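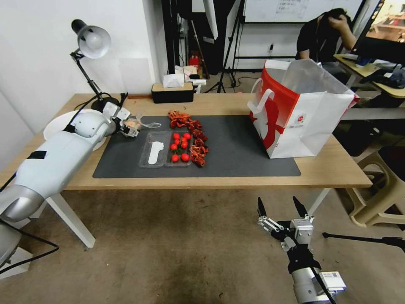
Fig. 4. Bagging bench with the mat, tray and paper bag laid out, and an arm on either side.

4. Setting up the bagging task

This is the task most new members of the Stollum Robotics Club want to try first, and it's a cracker! Small round tomatoes, spiky crayfish, crinkly film — every object asks something different of the gripper.

4.1 Put the dark grey mat on the table and square it up by eye.

4.2 Place the two-compartment tray near the middle. Keep the tomatoes in the right-hand side.

4.3 Lay the crayfish in a row beside the tray, running from the back of the mat towards the front. A bit of a heap is fine. Real shopping is messy, and the arms need to learn that.

4.4 Stand the paper bag at the right of the mat and open the top fully. Leave the handles wherever they fall.

4.5 Angle the lamp towards the table, then load the profile Nava 2 from the club laptop.

4.6 Jog both arms slowly to their start poses before you press Record.

CAUTION: Keep your hands off the mat while either arm is powered. If you need to reach in, press the stop button first and call out "stopped".

CAUTION: Check that no cable is pulled tight when an arm is at full stretch.

Note: We've logged 1,804 runs and want 2,000 before the Grirkberg meet in March, so every tidy attempt helps — and so do the untidy ones, if you mark them as failed. Lauri Laaksonen keeps the run sheet. Write your initials next to each run number, then go to section 5 for packing away.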